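We use cookies to keep this site working and to see which pages people read. Accept | Settings

Print this page | E-mail this page

About us

Hello, and thanks for clicking on the page most people skip! I'm Yuto Mizuno and I run Noltari, a letting and block management office in Puslow. If you rent a flat from us you'll have met me already, probably on a stairwell, probably while I was looking for a meter cupboard.

I came to Puslow to work for somebody else's agency. I showed people round flats, wrote the adverts (bright, airy, well-proportioned – you know the sort of thing) and handed over the keys, and after that I hardly ever saw those tenants again. Any trouble with the boiler went to a different department in a different town. I'd bump into people in the chemist's and they'd ask me when their window was going to be mended, and I hadn't a clue. It bothered me more than I let on, and one January I handed in my notice and took a small lease on the old seed merchant's in Mill Row.

The name doesn't mean anything, by the way. I wanted something that would fit on the door and wasn't my own surname, and Noltari sounded like a place you might go on holiday.

What we do

We let flats, and we look after the buildings the flats are in. That's the whole business. We don't sell houses, we don't do mortgages, and we can't help with holiday lets, though I get asked every spring and I do know a couple of decent people I can send you to.

At the moment we manage 190 homes, nearly all of them within walking distance of the office. The biggest building is Groltau Court, the long brick one by the canal with the green balconies, which has 70 flats and a shared garden at the back. The garden was car park when we took the building on. The residents voted to give up the end bays, and now there are raised beds, a shed, washing lines that people really do use, and a fig tree that has never given us a single fig but looks marvellous. If you'd like a bed, ask at the office. There's usually a waiting list in summer and usually no waiting list at all in November!

The rest are smaller – conversions over shops in the High Street, a terrace behind the station, the old schoolhouse in Chapel Lane with its enormous windows and its enormous heating bills (we tell everyone about those before they sign, and the new secondary glazing has helped).

How we like to work

When you come for a viewing, you'll be shown the flat you're going to live in. I know that sounds obvious, but I've been shown a "similar property" myself and then moved into something that was similar only in having a door. We'll run the taps, open the cupboards, and tell you which neighbour plays the trombone if there is one. Please bring a tape measure if you own a big sofa. The stairs at Chapel Lane have beaten several big sofas.

Rents are listed with everything you'll pay us, and your deposit goes into a protected scheme in the usual way. You get the paperwork for that in your welcome folder, along with the bin days, the name of the person who looks after your building, a drawing showing where your stopcock is, and instructions for the heating written by someone who has lived with it.

Repairs come through Yen, our online repairs book. You log in, say what's wrong, add a photo if it helps, and you can see who's picked it up and when they're coming. If you don't like doing things online that's absolutely fine, ring us and we'll type it in for you while you're on the phone. Over 2,000 jobs have gone through Yen so far, everything from dripping overflows to a pigeon in a lift. For no heating, no water or anything involving a smell of burning, please don't use Yen, ring the emergency number on the back of your front door.

Landlords sometimes ask me why our tenants stay so long and I never have a very clever answer. We pick up the phone. We go and look at things. When a rent has to go up I write to people myself and say what it's for, and if they want to come in and argue about it I put the kettle on.

Pets are welcome in most of our buildings, with the owner's say-so. Bikes have a proper lock-up at Groltau Court and a slightly improper one behind the station.

If you own a flat

We take on new landlords when we've got room for them, and I'd sooner say no than do it badly. We ask for 2 things before we start: a look round the property with you there, and a frank chat about what needs spending on it. After that it's one monthly fee, one statement, and me on the end of the phone. We don't add anything on top of contractors' bills, so the invoice you see is the invoice we got.

For buildings with a residents' association, I come to the meetings. I've sat through some long ones about recycling.
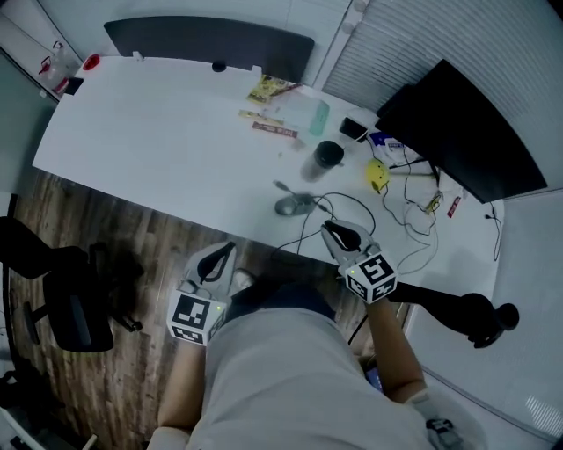
Page last changed: August 10, 2022

Finding us

The office is at the bottom of Mill Row, between the shoe repairer and the bakery, with the blue door. The bakery's queue goes across our front step on Saturday mornings, so just squeeze past and say excuse me, they're all used to it. There's one step up, and we've a ramp behind the door that we can put down in a moment if you knock on the window or ring ahead.

Parking in Mill Row is hopeless. Use the Station Road car park and walk down through the passage by the library. Buses stop at the top of the hill.

We're open on weekdays from nine until half past five and on Saturdays until lunchtime. Viewings can be later than that if you work awkward hours – tell us when suits and we'll see what we can do. If you're moving to Puslow from a long way off and can't get here before you need to decide, ring me and I'll walk round the flat with my phone and you can boss me about from wherever you are.

Keys for new tenants are collected from the office, so please bring photo ID even if we know you.

Print this page | E-mail this page

Shared 14 times | Comments (0)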